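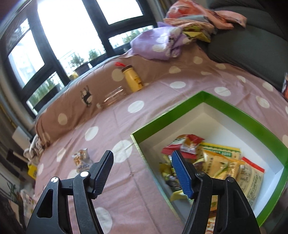

Snack packets in a green box, with one still out on the bedsheet.

A snack box should be packed on the bed. I have held this view for years, and the people I live with do not share it. They think food belongs on a kitchen counter from the store to the mouth. I think a counter is the worst place to sort anything.

A counter is narrow and already has a toaster on it. Packets get stacked, and whatever is at the bottom stays there until March. A bed is wide and flat, and nothing rolls off it. You can spread out the whole supply and decide what goes in.

The usual objection is crumbs. Sealed packets do not make crumbs. Eating in bed does, and I am against that too.

The box matters more than the place. It should be open, with no lid and no dividers. Stüber sells one with 22 little compartments, and I gave mine away. Snack bags come in every size, and the big ones never fit the slots. Put the large bags in first and tuck the small ones down the sides.
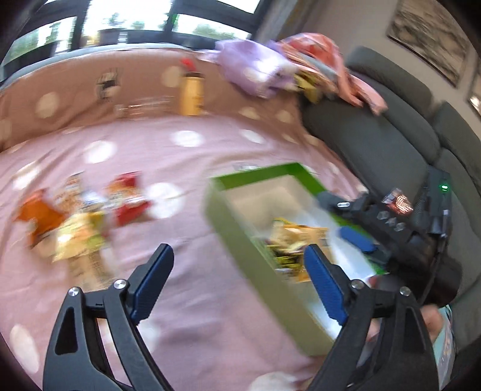
Flernileck Residents' Club, Home and Storage Group

A heap in the middle of the box and a loose group of packets beside it on the cover is a fair way to work. I would leave the last few out until the end and ask whether they need to go in at all. A full box looks generous, but people dig through it and crush the chips.

I refill mine every 13 days. Some members think that is too often. They also keep crackers in the hall closet, so I have stopped asking them.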